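Brernaron Community Theatre
Sewing and Soft Furnishings Project
Progress report to the Amaral Fund, second half of the grant period

Prepared by Valter Calado, project lead

Summary

The grant pays for a weekly sewing workshop, the repair and replacement of the theatre's curtains and drapes, and a small lending stock of fabric for local schools and amateur groups. The workshop is running to plan. The repair work on the main stage is finished apart from the front border. The lending stock opened later than we said it would, in September instead of early summer, and this report sets out why and what we have done about it. We are within budget overall, with an overspend on fire treatment and an underspend on tutor hours.

We are not asking for more money. We are asking for permission to move part of the tutor line to the materials line, as set out under Budget.

The workshop

The workshop meets in the upstairs rehearsal room from seven in the evening until half past nine. In the first months we had a lot of people come once and not return. We asked those we could reach, and the usual answer was that they had expected to make clothes and found themselves hemming long lengths of heavy cloth. That was a fair complaint. The poster said "learn to sew" and did not mention curtains at all.

We changed the poster and we changed the shape of the evening. The first hour is now for people's own work, with help from the tutor, Vasco Abreu. After the break everyone who wants to stay moves on to the theatre's work. Most do stay. There are 34 people on the register now and the room is comfortably full on a normal evening. It would not take many more with the tables set out as they are.

We have two industrial machines and a set of domestic ones. The industrial machines were bought second-hand from a closing upholstery business and both needed servicing before use. One of them has had a recurring fault with the thread tension, which Vasco traced to a worn spring. The part took a long while to arrive. Until it did, all the heavy seams went through the other machine and there was a queue for it.

Several people who started as beginners are now able to set up and thread the industrial machines without help. Two of them have asked about paid work in the trade. Vasco has put them in touch with a curtain maker in the next town, and one has done a trial day there.

The stairs remain a problem. The rehearsal room cannot be reached without them, and we have lost at least one regular after a knee operation. The ground floor green room is free on one evening a week from the new year and we intend to move there. It is smaller, but the cutting table will fit if the lockers are taken out, and the theatre has agreed to that.

Curtains and drapes

At the start of the project we listed every piece of cloth hanging in the building. The list took much longer than expected. Several pieces had no label, some had been cut down from larger ones, and a set of legs thought to belong to the theatre turned out to be on loan from the operatic society, who had forgotten about them too. They have been returned.

The main house curtain was sound apart from the hem, where the chain had worn through the pocket along most of the stage left side. The hem has been opened, the chain cleaned and refitted, and a new pocket sewn in from a heavier cotton. This was done on the stage floor over several evenings with dust sheets laid, as there was no other space long enough.

The black legs were in worse condition. Four of them had torn eyelets and two had been patched with tape. All have new webbing across the top and new ties. We replaced the eyelets with a larger size, which holds better in the double layer of webbing and is easier to fit with the hand press we own.

The cyclorama has been washed and rehung. There is a faint water mark near the bottom which did not come out. It is hidden by any scenery placed in front of it and we do not think it justifies replacing the cloth.

The front border is still to do. The existing one is velvet, badly faded, and attached to its batten with tacks in place of ties. We have bought the cloth but held off cutting it until the lighting bar behind it has been moved, as the drop will change. The theatre expects to move the bar during the January closure.

Offcuts and shorter lengths from all this work have been kept where they were big enough to be useful. They make up a good part of the lending stock, and the workshop has hemmed them so that they do not fray in use.

Fire treatment

Every drape in a public building of this kind has to be flame retardant, and we knew that the older pieces would need treating again after washing. What we had not allowed for was the number of pieces with no certificate at all. We had samples from each tested. Most of the black cloth failed.

We took prices from two firms. Sasix offered to treat everything on site in a single visit and to issue certificates within the week. The other firm was a little cheaper but wanted the cloth delivered to their premises, and once van hire was added the difference went the other way. We used Sasix. The work was done with the building closed and the heating on to help drying, and the certificates are now in the theatre's safety file with copies in ours.

Each piece now has a sewn label giving its size, its number on the list and the date it was last treated. The labels are sewn into the top corner on the upstage side. We should have done this at the beginning.

Lending stock

The purpose of the lending stock is to save schools and small groups from buying cloth they will use once. Borrowers can have black drapes in several lengths, a smaller amount of coloured cloth, and boxes of clips, ties and safety pins. There is no charge. We ask for a deposit, returned when the cloth comes back dry and folded.

The late opening was caused by two things. The fire treatment had to be finished first, and the storeroom we had been promised was still full of paint. The second of these was only settled when the theatre hired a skip. We did consider opening without the storeroom and keeping the cloth in the workshop, but it would have left no space to cut.

Since opening we have had a steady run of loans. Primary schools have borrowed most, chiefly for halls where there are no wings and something is needed to hide children waiting to go on. A dance school took the full set of black legs. The library borrowed cloth to line a display area, and a local history group used a length behind their table at an open day.

Black cloth is the most asked for. It is easy to put up with clips, it makes a plain background in a small space, and anything bright pinned to it, such as cut-out lettering, shows up well.

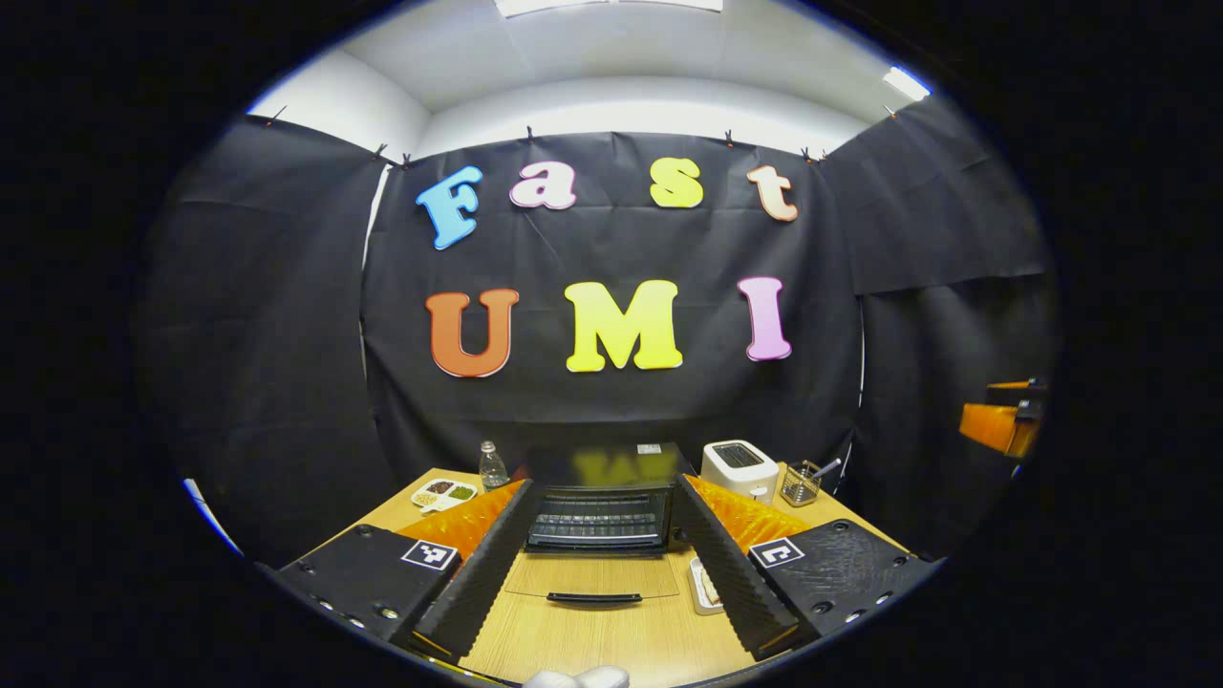
Returns and damage

Most cloth has come back on time. The main trouble has been folding. Cloth returned in a ball takes two people a good part of the evening to shake out and fold properly, and the heavier pieces hold their creases for weeks. We now send each loan out with a printed sheet showing how to fold in half to the centre mark, and we have sewn a white tape at the centre of each top edge to make this easier.

One piece came back with candle wax on it and one with a tear at a corner. The tear was repaired the same week. The wax has mostly been lifted with brown paper and an iron, but the patch will need treating again and the piece has been withdrawn until then. We kept part of the deposit in that case, which the borrower accepted.

Clips go missing. We began with 100 in the boxes and have bought more. They are cheap and we do not intend to chase them.

Booking is done through Zeltero, the system the theatre already uses for its rooms. It does the job, though it will not allow one item to be booked from the middle of a day, so a same-day return and loan has to be entered by hand.

Budget

The full statement is attached separately. In short:

Tutor hours are underspent. Vasco was away for 7 sessions during the summer and the workshop was run on those evenings by experienced members, without a fee.

Fire treatment is overspent, for the reasons given above.

Materials are on budget now, but the front border used more than we had set aside, as the price of velvet rose between our application and our order.

Machines and servicing are on budget. The worn spring was covered by the service contract.

We ask the Fund to let us carry the unspent tutor money across to materials. It would cover the overspend and leave enough to buy a second roll of black cotton, which is what borrowers want most.

Work for the next period

Move the workshop to the green room and refit the cutting table.

Cut, make up and hang the front border after the January closure.

Buy and hem the second roll of black cotton, if the budget change is agreed.

Offer a short daytime session for school staff on hanging and folding cloth safely. Two schools have asked for this. It would be held in the half-term week, with Vasco teaching and the theatre giving the stage free of charge.

Review the loan deposit. It is the same for one drape as for a full set, and that should probably change.

The next report is due at the end of the grant period and will include the final list of cloth with sizes and treatment dates. Receipts for all spending to date are held at the theatre office and can be sent on request.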